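4. Working beside the arranging station

This part is for the people at Fladport who prepared vases by hand until April. The arms now take over most of the placing of stems. Your work changes to preparing, watching and correcting. Please read all of section 4 before your first shift at the table.

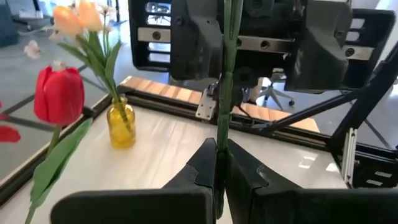 Aliki Kouris
Workplace trainer, Fladport
24 May 2021

14 shares | 3 comments

4.1 Before the start

1. Wipe the tabletop with a dry cloth. Do not use polish.
2. Put the vases on the table first, then the loose stems.
3. Check that the neck of each vase is free. A narrow neck accepts only a few stems, and the arm will not push harder for you.
4. Tell the colleagues who sit near the table that you will start.

CAUTION: Keep your hands away from the table when an arm is moving. An arm with a long stem reaches further than the same arm without one — count the stem as part of the arm.
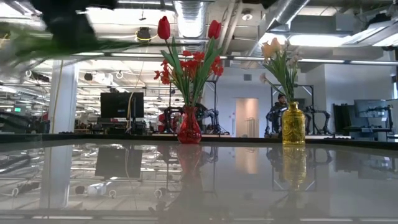
4.2 During the work

1. Stay where you can see the whole table.
2. If a stem misses the neck, wait. The arm may try again.
3. After the second miss, press Pause and wait until both arms stand still. Only then move the stem.
4. Write the miss in the shift book, with the colour of the vase. Glass vases are more difficult than painted ones, in our experience.

Note: Bunches may lie on the table in front of a vase that is already filled. Leave them there, also if it looks untidy to you.
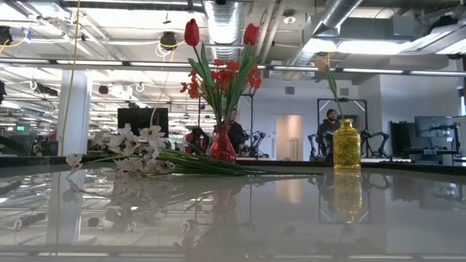

Some of you have asked Corina Zwahlen if the speed of the arms will be used to judge the speed of people. It will not. The shift book has no column for names, and the old target of 200 vases per shift is cancelled.

4.3 Guiding an arm by hand

1. Take the hand control only after the training with Noel Samonte.
2. Open the gripper fully before you go down to a stem.
3. Hold the stem near its middle, not at the blossom. Artificial petals come off easily.
4. Change place with a colleague when your wrist feels tired — do not wait for the break.
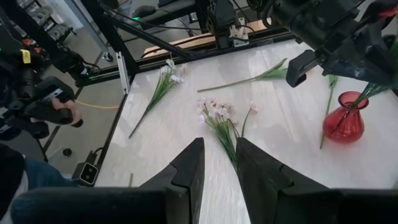
Fig. 4: Red glass vase at the right, loose stems and bunches on the table, gripper fingers open.

Note: Questions about shifts go to Corina Zwahlen. For a fault at the table, call extension 3363.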